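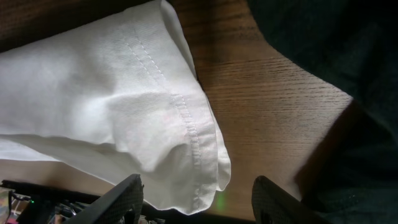 About us

Brorska is a linen service with 30 people on the payroll. We wash, press, mend and fold for restaurants and small hotels, and we have done it long enough to be suspicious of anyone selling a shortcut.

Vumov sold us one anyway. Their robots were going to take over folding by January. They didn't. On a good shift a robot gets through 90 napkins while Oi-ling Kao does about 800, and she checks the hems as she goes.

So what has changed? Oi-ling folds less and fixes more. Lourenço Marinho, who used to drive, now spends his mornings resetting grippers and calls it babysitting. Yee-man Cheng's wrists hurt less, and we'll give the machines that one. Nobody has lost a job over them — we put that in writing for the staff, and they were right to ask.

We still don't know if the robots will pay for themselves. Vumov says yes. Our bookkeeper, Yen-ting Yen, would like to see it first.

For table linen, uniforms and repairs, ask for Tsz-kin Tseng at the front desk. A person will answer.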